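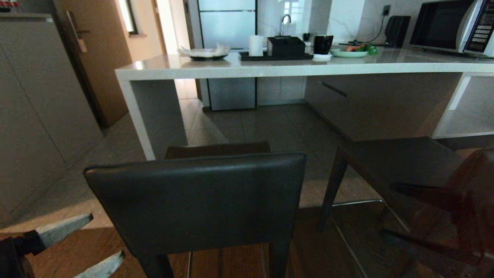

Home | Walks | FAQ | Contact

Lornwood Supper Walks: your questions

How far do we go?
Three miles, mostly flat, with a lovely long stretch beside the old mill stream (look out for herons!). We set off on Thursday evenings at 6.

Can I bring my dog?
Yes please! Keep leads on past the Tureck farm, where there are sheep all year.

Do I have to stay for supper?
No, but the soup is so good. Tell us by noon if you'd like a bowl.

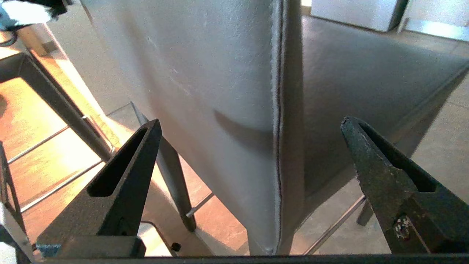

Stella Rashidi: Is the October walk all right in trainers? Mine have hardly any grip left.

They'll do if it's been dry. After rain the bank gets slippery, so boots are better, and bring a torch.

What if I'm slow?
Come anyway! Two of us always walk at the back, and we love a natter.

182 shares | 3 comments
This site uses cookies. Accept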